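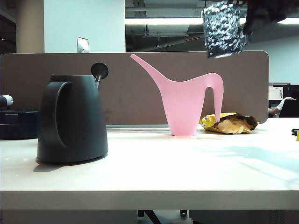

Marietjie Ntuli pregunta si las regaderas de uso común pueden quedarse sobre la mesa al terminar el riego o si deben volver siempre al armario. La consulta se ha recibido varias veces desde la apertura de la zona compartida, por lo que encabeza esta página.

Buscar en la ayuda Escriba su consulta Buscar

Servicio de Espacios Comunes, edificio Menzies
Actualizado en septiembre. Redacción: Morven MacBrayne

Preguntas frecuentes sobre el riego de plantas en las oficinas

¿Pueden dejarse las regaderas sobre la mesa?
Sí, durante la jornada, siempre que estén vacías. A última hora deben guardarse en el armario de la planta.

¿Qué regadera corresponde a cada maceta?
La gris oscura, con roseta, se destina a las jardineras y a las plantas de hoja ancha. La rosa, de pico largo y fino, se reserva para macetas pequeñas, en las que conviene dirigir el agua a la base del tallo.

¿Qué cantidad de agua debe emplearse?
Para una maceta mediana, unos 600 ml por riego. Las jardineras del pasillo Idden admiten 1000 ml. Los cactus y las suculentas no se riegan sin consultar antes la ficha de la planta.

¿Se permite comer en la mesa de riego?
Se admiten aperitivos secos, como patatas fritas de bolsa. Los envases abiertos deben retirarse antes de manipular tierra o abono.

¿Puede utilizarse un vaso para regar?
Únicamente en macetas de escritorio. Los vasos de la cocina se lavarán después de su uso y se devolverán a su estante.

¿Quién riega durante las ausencias?
La persona titular de la planta designará a un sustituto e informará a Keir Jardine antes de las 11. Las solicitudes posteriores se atenderán en la jornada siguiente.

¿Cómo se comunica una fuga o un derrame?
Llamando a la extensión 2986. Si el agua alcanza una toma eléctrica, no debe tocarse ningún aparato de la mesa.

Artículos relacionados
Reserva de mesas en la sala Lornik
Fichas de plantas de interior
Limpieza de cocinas y estantes
Retirada de macetas rotas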